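Keeping the kitchen small: a talk with Birutė Lepik
By Ruairi Menzies
11/4/18

Birutė Lepik sold her house in Wiltbridge in the spring and moved into an apartment above a shoe repair shop. The apartment has 800 square feet, and very little of that is kitchen. For a woman who cooked for paying guests for most of her working life, it was a big change.

"People asked me if I was sad about it," she says. "I was sad about the pear tree. I wasn't sad about the kitchen."

She ran the dining room at the Pravov, a small guesthouse on the river road, until the owners retired. After that she taught evening classes in home cooking at the library. The classes are still going, and the fall group started in October. Most of the people who sign up live alone or with one other person, and most of them tell her the same thing at the first meeting. They cook too much, they get tired of eating it, and they throw it out.

Lepik thinks the trouble starts with recipes. "A recipe for six was written by a person feeding six," she says. "You cut it in half and you still have a pot of soup on Thursday's shelf that you don't want to look at. And you can't always cut it in half. What is half an egg?"

What she teaches is closer to a way of shopping. She buys one vegetable that will last, such as cabbage or carrots, and one that won't. The one that won't last gets eaten first. She buys meat twice a month and divides it before it goes in the freezer, in portions wrapped flat so they thaw quickly. Dry beans she cooks plain, with salt and an onion, and she seasons them later when she knows what they will be.

"If you put chili in the whole pot, you have chili," she says. "If you leave it alone, you have 5 suppers you haven't decided on yet."

I asked her about equipment. She gave away most of what she owned when she moved, including a stand mixer that had been with her since the guesthouse. She kept two saucepans, a ten-inch skillet, a baking dish and a stockpot that lives in the hall closet with the winter coats. She has three knives and says she uses one.
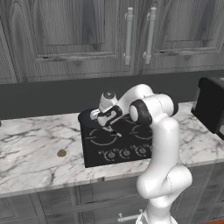
The stockpot comes out for her mother's beet soup, the one dish she refuses to make in a small amount. She grew up eating it cold in summer and hot the rest of the year. When she makes it now, she calls her neighbors the day before and tells them to bring jars.

"My mother would not have known how to make two bowls of it," she says. "I don't either. I tried once and it tasted thin. So some things you make big and you give away."

She is less patient with the idea that cooking for one isn't worth the effort. Several of her students have told her they ate well while they were married or raising children and then slid into toast and cereal. She doesn't scold them. She asks them to set the table for one supper a week and tell the class what was on the plate.

"One man had sardines and a boiled potato," she says. "He was embarrassed to say it. I told him that's a good supper. Put some raw onion on it."

Her own suppers are plain. The night before we spoke, she had fried cabbage with caraway and an egg on top. She bakes rye bread every other week, slices it cold and freezes it. She doesn't plan menus, but she does keep a list on the refrigerator door of what is inside, and crosses things off as she uses them. She started the list at the Pravov, where the cooler was in the cellar and she got tired of the stairs.

The library has asked her to put her class notes together as a booklet. So far she has 54 pages written by hand, with a good deal of crossing out. Her niece is typing them up and has been sending back questions, mostly about amounts.

"She wants to know how much is a handful," Lepik says. "I told her, look at your hand. She didn't like that. So now I'm measuring handfuls." She got out a cup of barley to show me — her handful came to a little under a third of a cup.

There is no date for the booklet yet. The winter class is open for sign-up at the library's front desk, and students should bring an apron and a container with a lid.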